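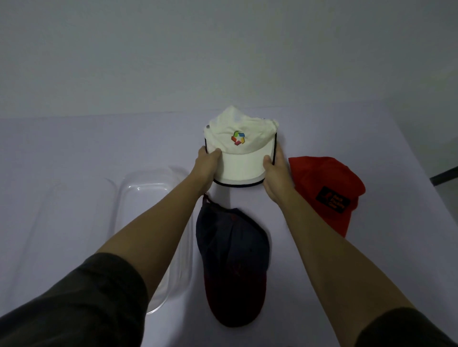 A client at Mellor wrote to us last February that she had kept a habit chart for three weeks, filled in every box, and still could not say why she stopped on the fourth Monday. The chart told her that she had stopped. It did not hold the hour, the task before it, or how long she had slept, and she asked whether we could work with people who had already tried the usual methods. Most of the people who come to us have.

About Iltier

Iltier is a training practice for adults who want to change how they start, keep and end routine behaviors. We teach a single method, called Sotora, in individual and small-group formats. We do not offer therapy, medical advice, career placement or financial coaching. Applicants who need one of those services are told so at intake and are not enrolled.

The practice operates from two rooms in Mellor and by telephone. Group sessions take place in the larger room. Individual sessions can be held in either room or by telephone, and a client may switch between the two at any point in the course without a new agreement.

What the method covers

Sotora treats a habit as a sequence with four recorded parts: the cue, the delay, the action and the stop. Most self-help programs record the action only. Our clients record all four, in a paper log called the Jistetti sheet, for the full length of the course.

The cue is whatever came immediately before the action. It must be written as an event that another person could have observed. "Felt ready" is not accepted. "Put down the phone" is. The delay is the time between the cue and the first movement toward the action, written in minutes. The action is described in one line. The stop is the event that ended it, and clients find this the hardest column to fill in during the first week.

A complete sheet covers one day and one habit. Clients work on one habit at a time. Requests to run two in parallel are refused during the first course and considered in later ones.

Course structure

The standard course lasts 10 weeks. It is divided into three stages.

Stage one: recording. No change is attempted. The client completes a sheet each day for 21 days and brings the sheets to the weekly session. The coach checks entries for form only and makes no comment on the content. Clients often want to start changing the habit at this point. They are asked to wait, as early changes make the baseline sheets hard to use.

Stage two: adjustment. The client and coach pick one of the four parts to alter. In most cases this is the cue or the delay. The alteration is written at the top of each sheet in one sentence and stays fixed for at least a week. If the sheets show no difference after that week, the sentence is rewritten and the new version is held for another week. Up to 3 rewrites are made in this stage. If the third produces no difference, the client may choose a different habit and return to stage one at no added charge.

Stage three: reduction. The client drops the columns one by one, starting with the delay. The purpose is to find out which of the recorded parts the person still needs to write down. Some keep a one-column sheet after the course ends. Blank sheets can be requested for as long as they are wanted.

Groups and individual work

Groups have a maximum of eight members and meet on Thursday at 6:30 p.m. for 75 minutes. Members read their own sheets aloud but are not required to name the habit. Comments from other members are limited to questions about the entries. Advice between members during the session is discouraged, and coaches will interrupt it.

Individual sessions last 40 minutes. The content is the same as in the group course. We see no consistent difference in completion between the two formats and do not recommend one over the other.

Records and results

We keep a count of enrollments, completions and withdrawals. To date, 226 people have finished the standard course. A finished course is one in which all stages were attended and the stage one sheets were handed in, with no more than two missing days. It does not mean that the habit changed in the direction the client wanted. We ask about that separately, at the last session and again six months later, and we regard the later answer as the more useful of the two.

Self-reported results have known limits. People who reply to a six-month letter are probably not typical of those who do not. For this reason we do not publish a success rate, and we ask our coaches not to quote one.

Sheets belong to the client. We make no copies unless the client signs a release, and a release can be withdrawn by letter or by telephone. Intake forms are kept for two years and then shredded.

Coaches

All coaches have completed the Sotora course as clients before training to teach it. Training consists of a supervised half-year in which the trainee sits in on group sessions, checks sheets under review, and then leads one full group with a senior coach in the room. Coaches are paid by the session. They receive no commission on enrollments.

Fees and enrollment

Fees are charged by stage and are payable at the start of each one. A client who withdraws partway through a stage is refunded for the sessions not yet held. New groups open when the current one reaches stage three. Individual places open as they become free, and the waiting list is handled in order of application.

To apply, telephone the office or ask for an intake form by mail. The form has one page. Please describe the habit in a single line and leave the reason for it blank; the coach will ask at the first session.

14 shares
2 comments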